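How to Wash Wool Jumpers Without Shrinking Them

I ruined a lovely grey cardigan a few winters ago (it would have fitted a teddy bear) and I've been a bit obsessive about washing wool ever since. So this is how I do mine now, and touch wood, I haven't lost one yet!

What you'll need

A wool wash, two big towels, a mesh bag for each jumper and somewhere flat to dry things. I use the Welero liquid, but any gentle one without enzymes will do.

Step 1: Check the label

Look for the little tub symbol. A hand in it means hand wash, and a cross through it means leave it to the cleaners. My friend Maricruz ignores labels completely and gets away with it — I don't.

Step 2: Turn it inside out and bag it

Do up any buttons, turn the jumper inside out and pop it in its bag. Dark stains get a dab of wool wash first and 15 minutes to sit. Don't scrub, you'll get a fuzzy patch that never quite goes.

Step 3: Pick the wool cycle

Cold if you've got it, with the spin turned right down. Never 40 degrees, which is how I did for the cardigan. I keep the load small as well, three jumpers at the very most, so they can slosh about a bit.

Get them out as soon as the cycle finishes, and have a feel round the inside of the drum for anything left behind. Socks love to hide up at the top. If you've got a dryer stacked on your washer, pretend it isn't there for today!
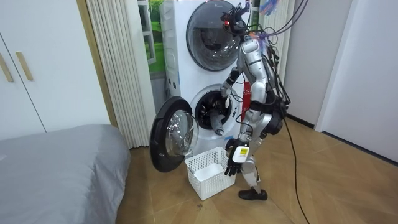 Step 4: Roll it in a towel

Lay the jumper on a dry towel, roll the two up together like a Swiss roll and press down firmly all the way along. I kneel on mine. Swap to the second towel if the first one gets soggy, and whatever you do, don't wring it.

Step 5: Dry it flat

Pull it gently back into shape on a rack, sleeves straight, away from the radiator. Flip it over after a few hours. A thick one can take a couple of days in winter, but in June mine are usually done by teatime.

Then fold it and put it in a drawer — hangers give you pointy shoulders.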